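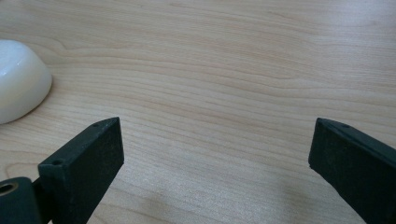
Table and work area inspection - comments

Site: Usby, bench room
Table ref: Lornomness 6
Checked by: Edeltraud Moser
Date: 2/23/19

1. Table top
Surface checked for splits, raised grain and splinters. Pale wood finish, slight sheen. Wipe down with a soft cloth only, no scouring pads.
Result: pass

2. Loose items
Small round items must not be left near the edge where they can roll off. White item at the left to go back in its basket at the end of the session.
Result: pass with comment

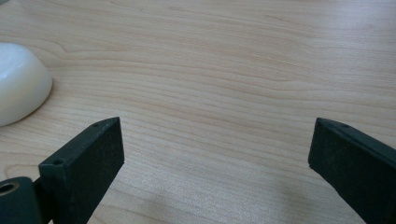 Item 2 - white object on table top, left side.

3. Cables
Two black cables come off the table towards the operator. Keep slack off the floor where feet go. Cable covers have been asked for from Jasau - allow up to 21 days.
Result: action needed

4. Grommet
Dark grey, round, set in near the far edge. Press down by hand on all sides. It should sit flush and not turn.
Result: pass

5. Tape
Grey tape at the left and right edges of the table. Yellow and black hazard tape on the floor near the far corners. Replace any strip that lifts when rubbed with a shoe.
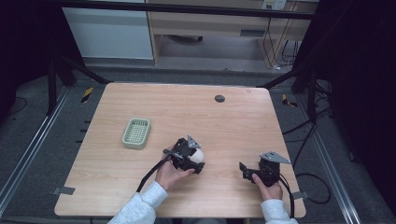
Brito stock the same width of hazard tape, so order from them if the cupboard is empty. Keep 2 rolls in hand.
Result: pass

6. Floor
Dark grey carpet, grey aluminium rails left and right. The rails are a trip point - step over, do not stand on them.
Result: pass with comment

Next check: April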